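The Trerness Clause
by Fasil Alemneh

The Legation of Trerness regrets to inform the Assembly that it does not accept Resolution 132, and that it will not accept Resolution 132 in any amended form, including the form circulated before breakfast.

Wing-sze Chou read the sentence aloud to the empty corridor and struck out "before breakfast." She had served the Legation through four ministers. The first had liked long sentences. The present one liked to be woken when a text was ready, and it was twenty minutes past four in the morning.

The resolution was short. It stated that the Fung Heights had been administered from Lirkgate for 48 years, that the administration had been orderly, and that the Assembly now recognized it as permanent. It made no mention of the villages. An annex listed the reservoirs, the relay station and the road.

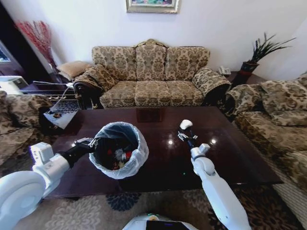 A lined wastebasket on a coffee table.

Chou had been born on that road. The fact was recorded in her personnel file under "Place of birth, disputed," and she had been asked on her appointment whether it would affect her work. She had replied in writing that it would not. The reply was also in the file.

She returned to the draft. The Legation recalls that the inhabitants of the Heights have not been consulted. The Legation further recalls that a line drawn during a ceasefire is a line drawn during a ceasefire. She considered whether the second sentence said anything. She left it in.

At five o'clock the telephone rang. It was the deputy from Notetti, whose delegation had promised to abstain.

"We are going to be in favor," he said. "I wanted you to have it from me before the roll call."

"May I ask what changed?"

"The port agreement was signed last night."

"Then I will note your delegation's position," said Chou.

"You might say that you're disappointed."

"The Legation is disappointed. It will say so in paragraph six." 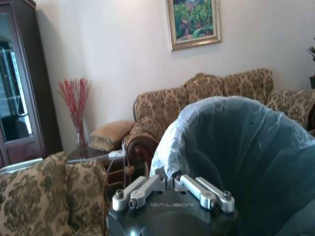

Trerness Review, Fiction Department

He stayed on the line a while longer. She could hear a kettle at his end, and somebody moving chairs. He asked whether her mother still lived up there, and she told him that her mother had moved to the lower village in May, when the upper road was closed to civilian traffic. He said he had not known the road was closed. She said it was in the annex.

When he had hung up she wrote paragraph six. The Legation notes with disappointment the position of certain friendly delegations. She removed "friendly," put it back, and numbered the pages.

The minister read the statement standing, in his overcoat, and asked for one change. He wanted "regrets" in the opening line replaced with something stronger.

"Such as, sir?"

He thought about it until the car arrived. Then he signed the page as it stood and gave her back the pen.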